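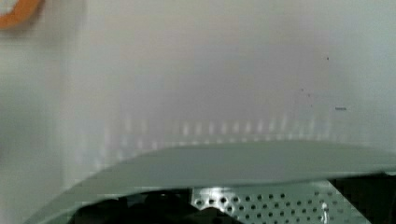

Pale surface, with a bit of orange in the upper left corner.

Plorska 24 Field Dressing Knife Kit: Review

Rating: 3.5 out of 5

The Plorska 24 is a field dressing kit for deer-sized game. It ships with a drop point knife, a gut hook blade, a folding bone saw, a ceramic sharpening rod and a roll-up nylon case. I bought it at full price from the Ovska outlet store and used it through one deer season on whitetails, plus a fair amount of bench work at home. This review was last updated on 31st March, after the edge tests were repeated with a second kit.

Blades

The drop point is the tool most people will use. The blade is stainless, flat ground, with a plain edge and no coating. Out of the box it shaved arm hair along the front two thirds and dragged near the heel. A few passes on a fine stone fixed the heel. The second kit had the same fault in the same place, so I assume the factory belt does not reach all the way back.

Edge life is decent. I made 100 cuts through half-inch sisal rope on a pine board, then tried the knife on loose hide. It still opened the hide without sawing, though it no longer shaved. An older Engelbrecht drop point I have carried for years did slightly better in the same test and takes longer to sharpen afterward.

The gut hook is less good. The inside of the hook is ground on one side only and arrived with a burr. It tore hair and bunched the hide until I worked it over with the ceramic rod. After that it opened a belly cleanly from sternum to pelvis. The tip is blunt enough that it rides over the paunch if you keep the handle low.

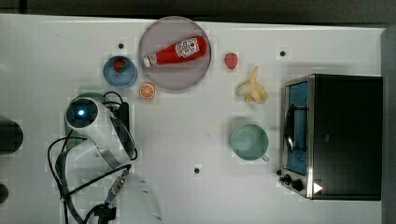 Saw

The saw cuts on the pull stroke. It went through a pelvis with little effort and handled ribs well. Fat packs the teeth quickly, and a stiff brush is needed to clear them. The lock is a liner type with some side play. It did not slip in use, but I would not lean on it while cutting leg bone with the teeth facing you.

Handles and grip

All three handles are molded rubber over a full tang, except the saw, which folds. The rubber is firm and the texture is coarse. Grip with wet hands was acceptable, and with wool gloves it was better than I expected. The finger guard on the drop point is small. Reaching up into the chest cavity to cut the windpipe, I wanted more of it. The handles are dark green, and green is a poor color for anything you set down in leaves.

Case

The roll-up case is the weak part of the kit. The pockets are sewn with a single line of thread, and the saw pocket opened at the bottom seam by the end of the season. Blood soaks into the binding and does not rinse out. The Vadent hard case costs more but can be hosed down, and the drop point and hook both fit in it.

Cleaning

Warm water and dish soap are enough for the blades. Hair collects where the rubber meets the steel, and a toothpick gets it out. The saw pivot should be oiled after washing. Mine showed light rust at the pin after one night in the case.

Price

I paid $55. The drop point alone would be fair at a little over half of that. The saw is useful, the hook needs work before it is, and the case should be replaced.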